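Furorov Club - Minutes of the Regular Meeting

Date: 3/10/26
Place: Chaudhry Hall, downstairs workshop
Chair: Orestis Kalogeropoulos
Minutes: club secretary
Present: both build leads, the software group, the two first-years on the data crew, faculty advisor (left during item 5)
Absent: outreach lead

1. Minutes of the last meeting

Approved with one correction. The December minutes said the laundry task was "working." The secretary asked for this to read "attempted." The software group objected that it had worked on the day. The secretary asked if anyone had written down how often. No record was found. The correction stands.

2. Status of the laundry task

Orestis gave the update. The task for the spring competition is still the one we picked in the fall: clothes start in a pile on the floor of the cell, and the two arms are supposed to separate them and put each one where it belongs, shirts on the hook rack and everything else in the wire basket. The desk items (folder, marker, eraser) are a second task and are covered under item 5.

Since the last meeting the data crew has brought the total to 1446 recorded demonstrations. Orestis called this a strong base. The secretary asked what it was a base for, given that most of them use the same few pieces of clothing in the same corner. Orestis said variety in the folds counts as variety. The build leads agreed with him. The advisor said it might, and that the way to find out was to test on a shirt the policy has never met. There was no rush to volunteer a shirt.

Test results from the last session, as written on the whiteboard: 19 attempts, 3 garments placed. The software group would like it noted that in several of the other attempts the gripper got hold of something. The secretary notes that it was supposed to get hold of one thing, carry it across and let go of it, and that the rules we signed up for give no points for holding.

There was a longer discussion of the pinch. When the pile is tight against the wall, the fingers close on whatever is between them, and with thin fabric that can be a layer of two garments at once. One build lead wants softer fingertips. The other wants the same fingertips and a slower close. Both had been asked to bring numbers and neither did. They will run the same number of attempts each way and write the results in the log, including the bad ones.
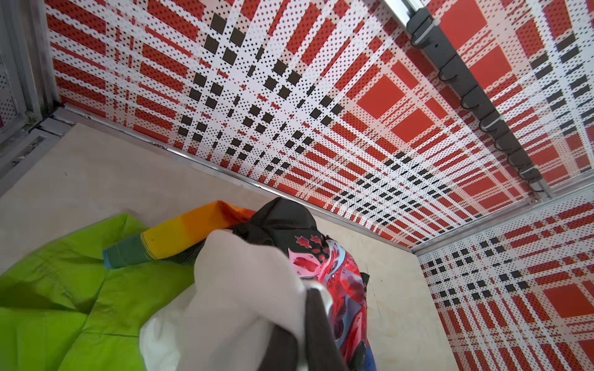

3. Camera views and wall pattern

The software group reported on the wrist cameras. Their position is that the view from the wrist is good enough to tell the garments apart and that the remaining trouble is in deciding where to grab. They passed around a still and talked about the shirt with the graphic on it, which the policy seems to like. Nobody in the group could say if it likes the shirt or the bright print on the shirt. Those are different problems. Suggested test: turn the shirt inside out and run it again. Assigned to the data crew.

The advisor brought up the plaid. The walls were printed that way so the background would be busy and the policy would have to learn to ignore it, and the advisor wanted to know if we had ever checked that it does ignore it. Orestis said that was the whole idea behind the plaid. The advisor said an idea was fine, and asked again. We have not checked. A build lead offered to cover one wall with plain white paper for a session. The software group worried this would make the recordings inconsistent. It was pointed out that competition organizers are unlikely to hang our plaid for us.

Agreed: one session with paper on the back wall, kept in a separate folder and not mixed into the main set.

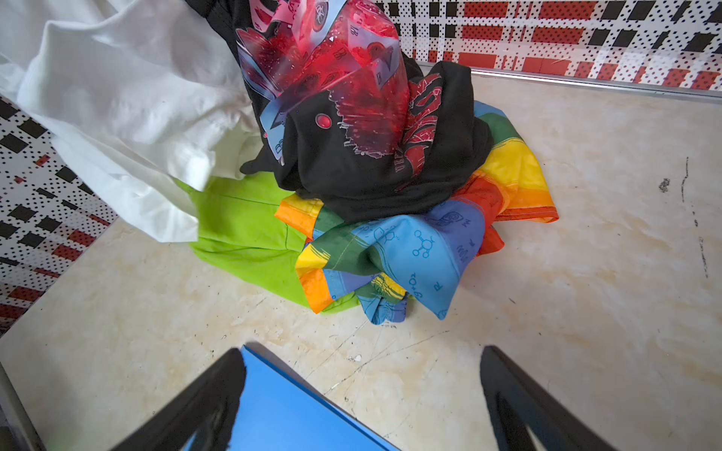

Item 3: wrist view with the gripper open and the clothes in the corner.

The floor came up too. It has picked up scratches and marks, and one of the first-years asked if those matter. The software group said no. Asked how they knew, they said they would look. The same first-year offered to wipe it down before each session, which was accepted with thanks, although a scratch will not wipe off and we should stop pretending that the floor looks the way it did in the fall.

4. Zundico trial license

Orestis has had a reply from Zundico about their planning software. They will let us use it free until the end of the semester if we put their name on our poster. He is in favor. His argument is that it would handle the motion of both arms together and save the software group weeks.

The secretary asked who had used it. Orestis has watched the demo. The demo shows blocks. We don't have blocks, we have a pile of laundry, and the hard part of a pile of laundry is that it changes shape when you touch it. A motion planner that gets an arm neatly to the wrong sleeve gets us to the wrong sleeve sooner.

The software group was split. Half of them think the arms waste time waiting for each other and that any planner would be an improvement on ours. The rest don't want to learn a new tool this close to the entry deadline and then lose it when the license runs out. The advisor's advice was to try it on one motion only, the reach to the basket, and compare it with what we have.

Motion to accept the license for a trial on the basket reach, with no promise about the poster until the trial is done. Carried. The secretary voted against and asked for that to be written down, so it is.

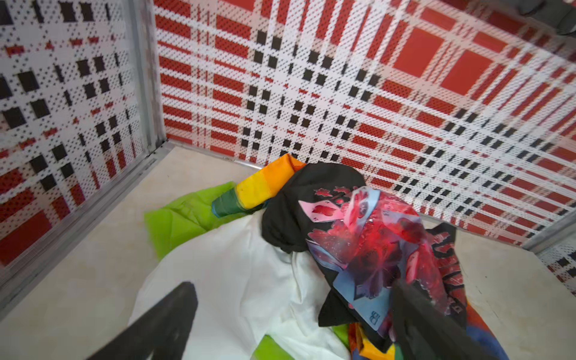
Does a failed grasp count as an attempt if the arm is reset by hand and tried again?
It counts as a failed attempt, and the retry counts as a new one. Both go in the log.

The point above was raised from the floor and took longer to settle than it should have. For the record, earlier sessions did not follow this rule, so the whiteboard figures before this month can't be compared with anything. Orestis would still like to use them on the poster as "early results." The advisor suggested leaving them off. Left open.

5. Desk items

The first-years presented their plan for the second task. They want the folder flat in the middle of the floor, with the marker and the eraser beside it, and the arms to pick up the marker and eraser and set them on the folder. They have done a few recordings by hand and were honest that the marker rolls. Good presentation, clear slides, and the only one tonight that came with a list of what went wrong.

The build leads asked for the desk items to stay in the cell while the laundry task is being recorded. Their reasoning is that it saves setup and makes the scene more realistic. The secretary doubts this. If the items sit near the same spot every time, the policy could be using them as a landmark, and we would see very nice results until somebody moved the folder. The first-years said they could shift everything between recordings, and they have been asked to do it properly, from a printed list of positions. Shifting by feel tends to mean putting it back where it was.

One of them also asked why the basket is on the left wall when most of the grasps they have seen were done by the right arm. There was a silence. The build leads said the bracket fit there. A handoff between the two arms was mentioned as the long-term answer,
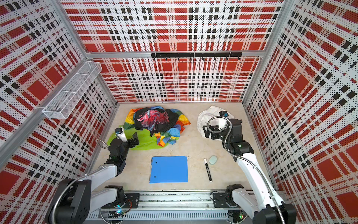

and the secretary would like it on paper that "long-term" has been used for the handoff at every meeting this year. Moving the basket was costed at one afternoon and some bolts. Orestis wants to wait for the Zundico trial before moving anything, on the grounds that the trial is about reaching the basket and the basket ought to hold still for it. That is a fair point and the move is postponed until the trial has been reported.

The advisor left at this stage and asked us to finish before the building locks.

6. Money

Felinance has renewed its support for the club for the spring. The amount is the same as in the fall. They have asked for a short video. Orestis would like to show the arms clearing the pile from start to finish. At present the arms do not clear the pile from start to finish, and the secretary would not agree to a cut that hides the resets. After some back and forth it was decided that the video will show one unbroken attempt at normal speed, whatever happens in it, with a sentence at the end giving the success rate. The outreach lead is not here to complain and may do so next time.

Request for spare fingertips: approved. Request for a second set of clothes, chosen by somebody who isn't in the software group: approved. Request for club hoodies: tabled again.

7. Action items

Build leads: fingertip and slow-close comparison, same number of attempts each, logged.
Data crew: inside-out shirt test; one session with paper on the back wall, stored separately; printed position list for the desk items.
Software group: basket reach trial with Zundico against our own planner; look at the floor question and come back with something better than "no."
Orestis: tell Zundico the poster is undecided. Tell Felinance what kind of video they are getting.
Secretary: one shared log sheet with a column for resets, posted by the cell before the next session.

8. Other business

A build lead asked if the minutes could be more positive. The secretary will consider it when the log sheet comes back full. The data crew asked for a second stool.

Next meeting: same room, after the paper-wall session. Bring the log.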